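The Second Week Is Harder Than the First

When Nomvula Venter started at the Gresville office of Genidum, she had a lovely first day. There was a card on her desk, somebody took her out for soup, and she went home and told her sister she'd finally landed somewhere kind. By the second week the soup had stopped – everyone had gone back to their own deadlines – and she was eating her sandwich in the car park, wondering whether she had made a dreadful mistake after 12 years in her old job.

I hear this story so often, and it always makes me want to put the kettle on for the person telling it. We prepare so carefully for interviews, and then we walk into the job itself with hardly a thought for how we'll get through the first month or two. 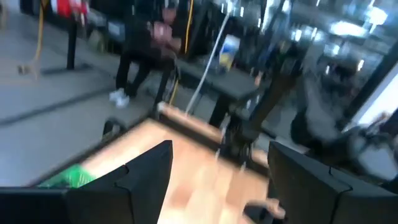 Rajitha Thambiah, who has coached more than 300 people through a change of work, asks her clients to keep a small notebook of questions. You write them down as they come, silly ones included, and at the end of the day you take two of them to someone who has been there a while. "People like being asked," she told me, "but they like it better in one go."

Nomvula tried it, a bit grudgingly, and found that Lwazi Ngcobo at the next desk had been wondering about half the same things for 9 months! They have lunch together now, most days.

Rajitha's next evening for new starters is on 10th March, upstairs at the Ndlovu library, and you're welcome to bring your notebook.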